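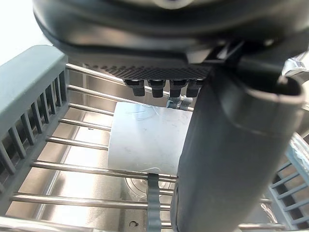 Home Opinion Kitchens Archive Search

The case for one sink and one rack

Most small kitchens are specified around the stove. I think the sink should come first, with the drying rack treated as part of it. At the Tevcombe flats, where I advised on the refit, the stove got three meetings and the rack got none. It was bought in the final week, in March.

A rack has one job, to hold things clear of their own runoff. Rod spacing decides how well it does that. Plates need narrow gaps. Cups need support across two rods, and a light cup laid on its side will roll if the rods run the wrong way. The Hinrichs schedule I was given listed 14 fixtures and left the rack out.

Plumbing gets the same neglect. Hoses should be routed so that a person on the floor can follow each one from end to end without moving the others.
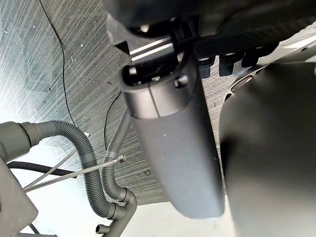
A reader in Clenovbridge objected that hose routing is the plumber's business and a tenant never looks at it. Tenants do look, usually at night, with a leak. Two clips would cost less than the callout.

My last point concerns the faucet. A high spout lets a dinner plate be rinsed upright, so the water runs off both faces. Low spouts force the plate flat and send water over the counter.
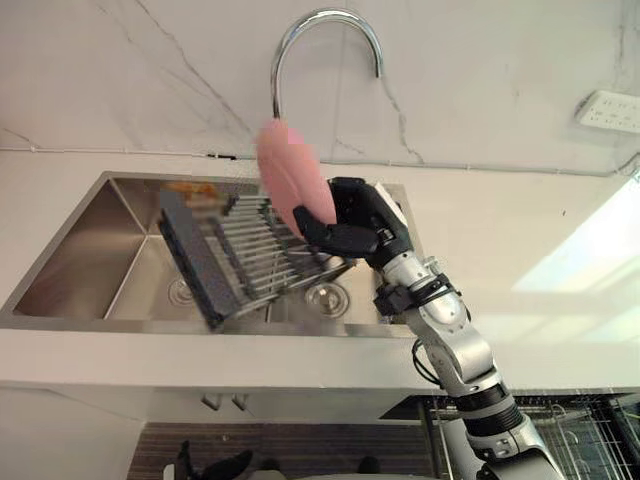 Forard wrote that tall spouts splash more in shallow basins, and that a deep basin should be fixed first. I accept that. Order the basin, then the spout, then the rack, and leave the stove until those are settled.

Contact | Copyright | Back to top
This site uses cookies. Accept / Settings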